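About Plulora

Plulora is a printmaking studio and small gallery on the second floor of a former shoe store. Yara Sfeir started it with one etching press, a secondhand flat file and a lease she describes as optimistic. Mudassar Zaidi came in to borrow a brayer, stayed to fix the sink, and has been co-director ever since.

What we do

We rent press time by the hour, teach classes, and put on 6 shows a year. The shows lean toward works on paper, mostly by people who live close enough to carry the frames over themselves. We have also hung quilts, a set of hand-drawn bus maps, and one very long scroll that had to turn a corner.

Classes cover linocut, drypoint, monotype and a little bookbinding. They are capped at eight people, which is how many aprons we own. You don't need to be able to draw. Several of our regulars can't, and their work sells better than Mudassar's.

The flat files

Our drawers hold 2435 prints by 40 artists, and anyone may look through them with clean hands. Prices are penciled on the back. Ask for the Godoy drawer if you like birds, or the Ketau drawer if you like birds that seem annoyed with you.

Members

Membership gets you a shelf, a key code and a vote on the color of the bathroom, currently a green called Clustley that won by a single ballot. There are roughly 21 members at the moment. The waiting list moves fastest in August, when the studio is hot and people remember other hobbies.

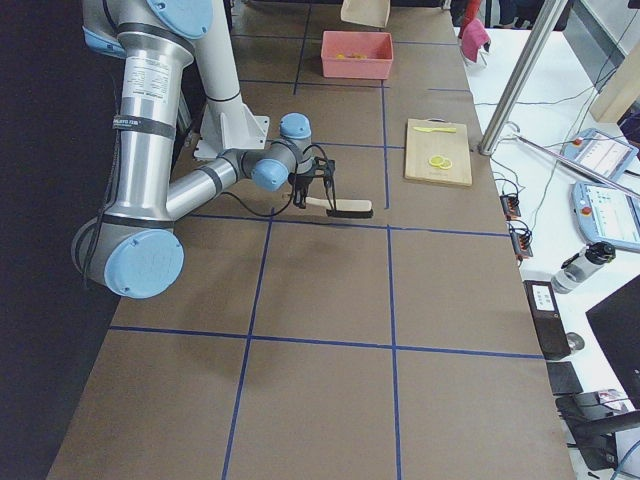
Visiting

The gallery opens at noon and closes at six, later if there is an opening and somebody brought cheese. Ring the lower bell. The upper one belongs to a dentist.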